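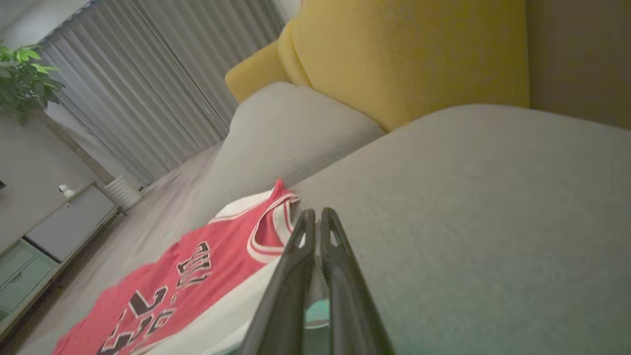
마리아마 아이두는 농구 유니폼은 개는 옷이 아니라 거는 옷이라고 댓글을 남겼는데, 저는 생각이 좀 달라요. 농구 유니폼은 소매 없는 상의(저지)와 반바지가 한 벌인 운동복이고, 집에서는 보통 다른 빨래랑 같이 서랍으로 들어가잖아요!

상의 개기
저는 소파 위에 앞면을 위로 펼쳐 놓고 시작해요. 양옆을 가운데로 접고 밑단을 목 쪽으로 올리면 끝. 등번호나 글자가 인쇄된 옷은 그 부분에 접는 선이 지나가지 않게 폭을 조금 넓게 잡습니다. 세게 눌러 접으면 프린트에 금이 가기도 하거든요(제 첫 유니폼이 그랬어요...).

반바지 개기
반바지는 길이로 반을 접어 두 다리를 포개고,
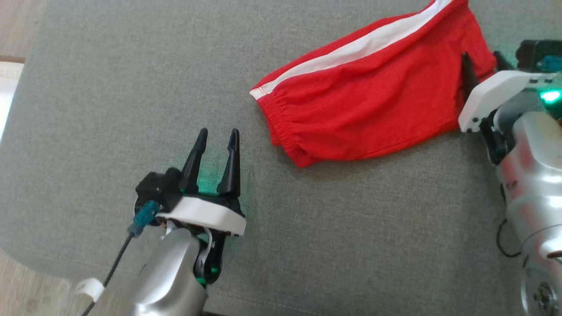
허리 쪽에서 밑단 쪽으로 한 번 더 접어 줍니다. 옆줄이 있는 바지는 줄끼리 맞추면 모양 잡기가 훨씬 쉬워요. 천이 미끄러워서 자꾸 풀린다면 돌돌 말아도 괜찮고요.

보관
상의와 반바지는 한 벌씩 겹쳐 둡니다. 저는 서랍 한 칸에 7벌까지 세워 넣어 봤는데 꺼내기도 편했어요. 다림질은 프린트를 피해 뒤집어서, 낮은 온도로 합니다.

같이 보기: 운동복 세탁, 옷 개기, 서랍 정리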